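Ticket: Right hand grip opening reads 2 when fingers are shut
Project: Vulport, shoe shelf task
Opened by: Aminu Chukwu
Assigned to: Araceli Chávez
Status: Reopened (again)

Aminu Chukwu
Playback of the shoe demos is dropping shoes. The arm gets to the shoe, closes most of the way, decides it has done enough, and leaves for the shelf with nothing. Very confident about it, too. I pulled the recordings and the right hand gripper never reports fully closed. It bottoms out at 2 mm. Left hand goes to zero like it should. Same firmware on both, same Dikel logging box.

Araceli Chávez
Did you rezero before recording?

Aminu Chukwu
I rezeroed before, during and after. I could rezero it in my sleep and may have.

Araceli Chávez
OK. Take it off the shoes for a minute. Close it on nothing, hold, then nudge something soft with the fingers shut and watch whether the number moves. If it moves, we have slop in the linkage. If it sits there, the encoder offset is wrong and the mechanics are fine. 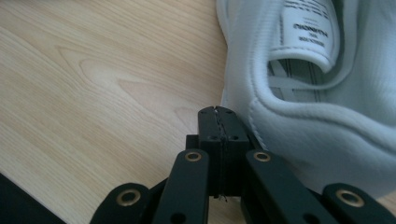 Aminu Chukwu
Number doesn't move. Stuck at 2 whether I'm pressing or not. So, offset. I wrote a new one to the config and it survived until the next power cycle, then went back to the old value like nothing had happened between us.

Hanyu Pan
That's the Nastach config loader. It reads the saved file at boot and then reads the factory file right after, so the factory one wins. Known issue. Rename the factory file and reboot. Don't delete it, Rigoberto deleted it in January and we all had a long afternoon.

Rigoberto Palacios
I would like that removed from the ticket.

Aminu Chukwu
Renamed it, rebooted, offset held. Right hand reads zero when shut. Going to redo the demos from scratch, both shoes, both hands. Old set had over 20 episodes in it and I am not emotionally ready to talk about them.

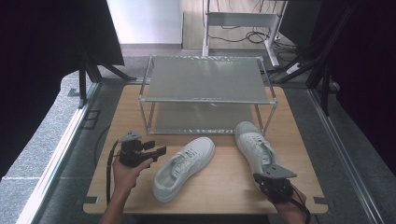 Do the old recordings have to be thrown out?
The ones where only the left hand did the grasping can stay. Anything with a right hand grasp needs the offset subtracted from the opening channel before training, or it will teach the arm the same early release.

Tiburcio Cervantes
I have a script for the subtraction, it's in the Zepeda folder under tools. Check the first 30 frames of each file by eye before you trust it. It assumes the episode starts with the fingers open, and some people start with them shut.

Aminu Chukwu
Some people being me. Will check.

Araceli Chávez
Leaving this open until playback runs clean on the corrected set. Please log the offset value here when you have it, and not on a sticky note.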